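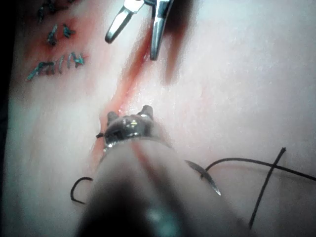

I have spent most of the autumn trying to get two arms to sew, and I still don't believe in it. The arms are Wodum kits, bolted to a bench at the Londosberg workshop, and the idea (mine, I can't blame anyone else) was to see how much of a simple stitch could be handed over to a script. Every video I'd watched made it look nearly solved. What those videos tend to leave out is the thread. The curved needle is the easy part. It's a hard thing with a fixed shape, and you can tell a computer where it is. Then there's the black thread trailing off the end of it, lying across another bit of thread on the pad, and you have to decide which of the two is yours before you pull. I can do that in half a second. The script has a guess, and it is very sure of its guess.

So I'm writing down where things stand, mainly for the two or three people who emailed after the last post asking for the files. You can have them. I'd wait a bit.

The arms went together in October and gave me no real trouble. The instruments are another matter. They came second-hand, and each one is a long shaft with a tiny set of jaws at the far end, worked by cables. Cables stretch. The motor turns by the right amount and the jaws turn by some other amount, and the difference depends on what you did a minute earlier. The Wodum manual gives this one paragraph and calls it "minor". I measured it as well as I could with a dial gauge and a bad temper, and I would not call it minor when the thing you're trying to grab is as thin as a hair.

I wrote a correction table for it, 52 rows, filled in by hand over several evenings. It helps when the arm is moving slowly in one direction. Change direction and you may as well throw a dice.
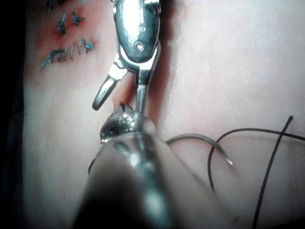
What the software says it does

The planning side is Stinora, which is free, and I want to be fair to people who give their work away. But the front page says "autonomous stitching in 14 minutes from install" and I would like to meet whoever held the stopwatch. I had it installed in that time, yes. Then it wanted a calibration board, a camera mount at an angle my bench doesn't allow, and a version of a library that the rest of Stinora refuses to run with.

Once it was going, it did plan a path. Needle tip in on one side of the cut, round the arc, out on the other. On screen it's lovely. The path assumes the pad stays where it is, though, and a soft pad doesn't. Push a needle against it and it dents and shifts and then springs back once the point is through, and by then the second arm has closed on the spot where the needle was supposed to be.

My answer has been to do the driving by hand for anything that touches the pad, using the two hand controllers, and let the script do the dull moves in between. Fetch, hold, back off. I realise this is a long way from what I said I'd be doing in the spring.

There's a school of thought (go and read the replies under the Stinora release notes if you've an hour to waste) that says all this goes away with enough recordings. Just drive it by hand 800 times, feed the lot in, and the model will learn the stretch and the wobble by itself. Maybe. I've got 70 so far that I'd be willing to show anyone. When I went back through them I found I'd been doing the same stitch in slightly different ways depending on how tired my hands were. I'm not sure what a model is meant to learn from that, apart from my bad habits. 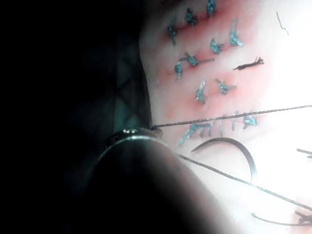 I also changed my mind halfway through about how much slack to leave before pulling, so the early recordings and the later ones disagree with each other. I could bin the early ones. I haven't, because I'm stubborn and they took ages.

Then there's tying off. I had assumed a knot would be a nice tidy thing to automate: wrap, wrap, grab the tail, pull. Try it on these and you find that the wrap slides off the jaw the moment you tilt the wrist, and that the tail is never where you left it. The tail flops about, or springs back, or sticks to the pad with a bit of static. By hand I can feel none of this, by the way. There is no force feedback on the kit at all. You watch the thread go straight and you stop pulling, and if you were watching the wrong bit of thread you find out shortly afterwards.

I bought a Kütt load cell to put under the pad so that I'd at least have a number to look at. The number moves when the bench fan comes on. It moves when a lorry goes past. I have moved the bench away from the window and it now moves slightly less.
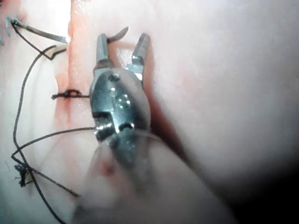 Lighting turned out to matter more than I'd allowed for as well. Polished metal over a pale shiny surface gives you glare on both, and the instrument throws a shadow that the vision code is quite happy to treat as an edge. I've tried baking paper over the lamp, which is cheap and works better than the diffuser I paid for. I've tried turning the exposure down until the pad looked right, and then I couldn't find the needle.

Am I stopping? No. The backing-off move now works well enough that I've stopped hovering over the power switch, and the handover from one arm to the other is all right if I set it up for success, meaning needle pre-placed and no loose loops nearby. I just don't think that deserves the word "autonomous", and I've taken it off the project page. It says "assisted" now, and even that might be generous on a cold evening when the cables are stiff.

Next job is re-tensioning the left instrument, which needs a tool I'll have to make. If you've got a set of these kits and you've found a decent way of dealing with the change-of-direction problem, please leave a comment. If you're going to tell me to collect more data, I've heard it.

3 comments

Anonymous wrote:
Same problem with my cables. I always approach from the same side, even if it means overshooting and coming back. Slow, but at least it's wrong by the same amount each time.

Anonymous wrote:
Collect more data ;)

Anonymous wrote:
Did the baking paper yellow at all? Mine went brown in a week, but I was using an old halogen. Also, would you share the correction table as it is? I don't mind it being rough.

Recent posts
Why I no longer trust the word "plug-in"
Wodum arms: putting the second one together
Three cheap lamps compared, badly
A bracket for the hand controllers
Notes on moving a bench on your own

Contact | Copyright, all text and photos mine unless stated | Back to top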